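What the grippers are going to cost us (a budget post, sorry)

2021-01-21

So the number is 40. I wrote it on a sticky note in November, stuck it to my monitor, and it has been sitting there judging me ever since. Forty thousand dollars for the whole year, for everything that isn't rent or people, and I'm the one who said "sure, I'll do the equipment plan!" in a meeting because I like spreadsheets and forgot that spreadsheets have consequences.

If you're new around here, I work at Bustness, which is small, and most of what we do is collect hand demonstrations for robot arms. We walk around with hand-held grippers, pick things up, put things down, and the recordings go off to be used for training. It's a fun job. It is also a job that eats equipment.

My first draft of the plan had an arm in it. Of course it did. I had the Odine quote open in one tab and the budget in another and I kept flipping between them like the price was going to drop if I looked away long enough. With the mounting table, the controller and the service plan, one arm took up more than half of the year. And for what? We'd have one very nice arm and the same pile of tired hand-helds feeding it. I took it out, put it back in, took it out again, went to bed. It's out now. We're going to rent time on one in the second half of the year, and I put 6 weeks in for that.

The hand-helds are where the money should go, I'm pretty sure. We run them all day, and when one goes down the person holding it is just standing there being paid to drink coffee (no complaints from the people in question).
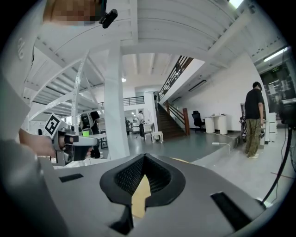

Gripper's-eye view of the floor, with a second one up and its marker on top.

I spent a whole afternoon out there with a notepad before I touched the spreadsheet again, and I really recommend doing that if you ever have to plan something like this. From my desk I would have told you we needed more grippers. Out on the floor, what I kept writing down was batteries, chargers, cables, storage cards, cables again. One person lost a good chunk of the afternoon to a cable that only worked if you held it at an angle! We had a perfectly good gripper waiting on a part that costs less than lunch.

So the plan now has 3 buckets. New grippers, spares, and what I'm calling "boring stuff," which my boss would like me to rename before anybody important reads it.

For new grippers I got two quotes. Csizmadia builds theirs to order and was lovely on the phone, and the lead time made me want to lie down. Kutico had 2 they could ship right away, at a higher price each, with the fingers included. I went back and forth on this for way too long. In the end I'm asking for the Kutico pair now and a Csizmadia order for the summer, when we can afford to wait. If you're comparing quotes, check what's in the box. The Csizmadia price looked so much better until I added fingers and the calibration visit and shipping, and then it looked a little better, and then I remembered the wait.

Spares I just guessed at last year and I guessed low. This time I went through our old repair tickets, which was as thrilling as it sounds, and fingers were the big one by a mile. Triggers after that. I'm buying fingers by the bag from now on and keeping them in a drawer with a lid, and I have put a label on the lid.

Boring stuff is printed markers, labels, cable covers, power strips, storage, a decent cart. I also want a rack, so that the grippers have a place to live at night instead of wherever the last person set them down. The rack got cut from last year's budget and I'm still a bit sore about it, so it's going in at the top of the list this time.

I left a little unspent on purpose. My boss asked what it was for and I said I didn't know yet, and he stared at me, and I typed "contingency" in the cell and he was totally fine with it.

The plan goes in at the end of the month. If you've bought a gripper rack you love, or hate, please tell me in the comments, I have so many tabs open.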